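How Does a Pattern Get Onto a Plate?

Look at the plates in your kitchen cupboard. Some of them are probably plain. Others may have a stripe around the rim, a ring of flowers or a picture in the middle. You can wash those plates again and again and the picture stays where it is. So how does it get there, and why doesn't it come off?

Many plates start out as clay. Clay is a soft kind of earth that can be pressed into a shape while it is damp. When it dries it holds that shape, but it breaks very easily. To make it strong, the potter heats it in a special oven called a kiln. This is called firing. A kiln gets much hotter than the oven at home. A pizza might cook at 450 degrees Fahrenheit. A kiln can go past 2,000 degrees.

After the first firing the plate is hard but a little rough, and it soaks up water. It needs a coat of glaze. Glaze is a liquid with very fine powder mixed into it. In the kiln the powder melts, and when it cools it turns into a thin layer of glass. That is why many plates feel smooth and shiny.

The pattern can go on before the glaze or after it.

If the color goes on first, it is called underglaze. The painter works right on the rough plate and the glaze goes over the top, like a window over a picture. If the color goes on later, it is called overglaze. Then the plate is fired one more time so the color sticks to the glass. 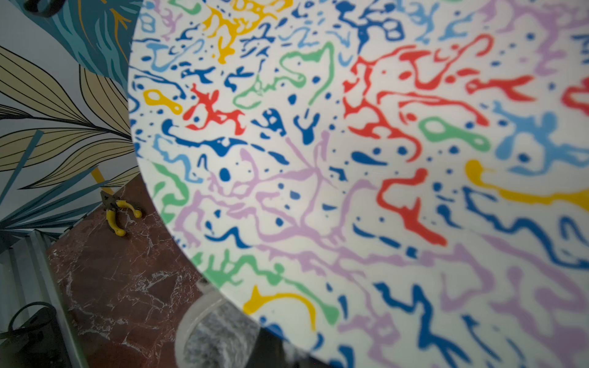
Sandrine Ferrand

Some patterns are made of shapes that aren't pictures of anything. These are called abstract patterns. A white plate might have squiggles, blobs and dots all over it in red, green, yellow, light blue, dark blue and purple. One shape could remind you of a worm and another of a splash of paint. Your friend might see something else in the same shape.

There are several ways to make marks like these. A painter can use a brush for long curvy lines. A squeeze bottle with a thin tip is good for dots. For a splatter, you load a stiff brush with color and flick it – this is messy, so wear an apron.

Plates made in large numbers are often not painted by hand. The pattern is printed on a thin sheet called a decal, which works a bit like a temporary tattoo. A worker soaks the decal in water, slides it onto the plate and smooths out the bubbles. Then the plate goes into the kiln.

Try it on paper

Draw around a dinner plate on a big sheet of white paper and cut out the circle. Choose five or six colors. Make a few large shapes first, and leave white space between them. Fill some of the gaps with small dots. Let one color dry before you add the next if you don't want them to mix.

Turn the circle around when you have finished. A plate has no top or bottom, so the pattern should look good from every side.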